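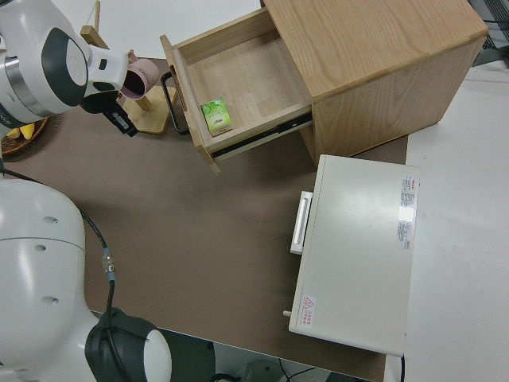 A home for the mugs (and the tea, finally)

I have been meaning to sort out the tea corner since we moved to Stillanthorpe, and I kept putting it off on the grounds that it wasn't really a mess. It was more of a drift. Mugs drifted to the windowsill, tea drifted to the shelf over the toaster, and the fruit went wherever there was a gap. Then one morning in September I opened the cupboard over the sink to get a mug and a different mug came out and landed on my foot, so that was that decided.

The cupboard, for the record, holds plates very well. Mugs it does not hold well, because the shelf is deep and you end up stacking them two high, and whichever one you want is at the back underneath a tall one. My friend Lorna Urquhart has been telling me for years to get a mug tree. I always thought they were a bit grandma (sorry, Lorna) but I've come right round. It's a light wooden one with a square base and a slim post with short pegs, and it takes up hardly any bench at all. I love it!

The dusty-pink mug was always going to have a spot on it. It's my favourite colour of anything I own, it has lettering around the outside that's gone pretty faint, and it's dark inside, so you never have to look at your tea stains. I've had nicer mugs. I've had a very nice one from a potter at the Rargate market that cost more than my shoes, and I still reach for the pink one every morning.

A few things I've learned about mug trees, in case you're thinking of getting one. Big soup-mug handles don't like short pegs. They'll go on, but they sit at a funny angle and knock their neighbours. Fill the pegs evenly as you go, one side and then the other, or the whole thing gets a lean on. And don't hang a mug up straight from the sink unless you want a drip ring on your bench for the rest of the day – ask me how I know. Finlay dries his with a tea towel. I leave mine upside down on the rack until lunchtime and forget about them, so we're about even.

Now, the drawer. The little oak cabinet is the part I'm really pleased with. It's pale oak with a proper visible grain on the top and down the side, a black bar handle, and a metal rail so the drawer slides right out. I went back and forth between this and a tin caddy set from Vanska for far too long. The caddies looked gorgeous online, but I know myself, and I would have decanted everything once, lost track of which was the rooibos and gone back to the boxes within 2 weeks. A drawer lets you leave things in the box they came in. Very forgiving.

I emptied it right out before starting, wiped the inside down with a barely damp cloth and then put back only what we drink. So far that means one small green box of tea with leaves all over it, tucked into the front corner. That's the lot! I was braced for a big satisfying row of boxes, and instead I discovered that most of what I'd been storing was old peppermint and something for sleep that smelled like a hamster cage. Out it went. I counted the teabags in the bin pile at one point and stopped at 20 because I was getting depressed.

Finlay (that's Finlay Munro, my other half, who does not drink tea and has many opinions about it) thinks an entire drawer for one box of tea is ridiculous. I've told him it's room to grow. I've got my eye on the apple tea they sell at Özkan, the grocer near the station, and there's a loose leaf I want to try once I find the strainer. I'd also like to get some thin dividers in there eventually. Has anyone used the bamboo ones? The drawer sides are thin so I don't want anything sprung that's going to push against them too hard.

The brown mat was an afterthought but it's made the biggest difference to how the whole corner feels. It's a large one with a matte finish and a tiny bit of texture, and everything stands on it: the mug tree, the cabinet, whatever's in my hand when the phone rings. It's picked up a few faint scuffs, which I've decided I don't mind. Brown is such a good colour for a tea mat. I had a cream one in the last flat and it looked tragic in no time.

And the bananas have moved to the round wicker basket, over to the left. I'm a bit precious about that basket. The weave is a lovely warm brown and it looks right next to the pale wood, and having the fruit so close to the tea means I eat a banana with my second cup instead of going looking for biscuits. (Most days. Some days it's a banana and biscuits.)

What I haven't solved is the sugar. It's still in its paper bag with a peg on it in the other cupboard, and every time we have people over I have to go and fetch it like I'm bringing out the silver. I could put it in the drawer, but I've got a horror of sugar in drawers after an ant situation I had in a share house back in 2000. There's a little lidded jar of my nan's that might do the job if I can get the lid off. It's been soaking since breakfast.

Next up is the shelf over the toaster, which is now empty apart from a jar of cloves and a takeaway menu. I'm thinking cookbooks, Finlay is thinking a radio. If you've got a mug tree, tell me how you're managing the big mugs, because I've got 5 of them in a box under the stairs and I'm not ready to give them away.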